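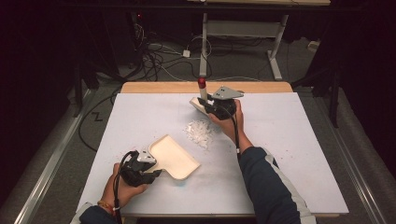
Last updated: 13/10/2020

TABLETOPS AND CRUMBS – a quick one before the weekly mailing goes out

Short item this time, the big Jidlow piece is held over, sorry. But a few of you wrote in after the craft afternoon asking how to get the little white bits off the tables. You know the ones. They stick to your sleeve, then to everything else.

So. Dustpan flat on the table, hand brush, short strokes toward the pan. Tip the pan toward the middle of the table, and leave the pile loose, don't squash it down. Start from the far side and work in. Océane Cloutier swears by going slow on the last bit, and she's right, fast strokes just send it over onto the carpet and then you're getting the vacuum out.

A damp cloth comes after, never before. Wet scraps are a misery. The cloth will usually get pink smudges off a white top too, if you don't leave them till next week. Older marks need a drop of dish soap and some patience.

Please keep one dustpan and brush for tables ONLY. The floor sets live in the closet by the Branora room and should stay there. Lucie Gauthier is putting labels on the table sets, so if you have one at home from April – bring it back, no questions asked. We're 3 short.

Shredded stuff goes in the paper sack if it's paper, trash if it's foam. Not sure? Trash. The sack at the Vieira end was full agian on Friday, so check before you tip.

New brushes are on order, Carow catalog, item 1051. Soft bristle, the stiff ones scratch. If you want one for home add your name to the sheet and Lucie will put it on the same order. Sheet comes down when she sends it in, so dont wait.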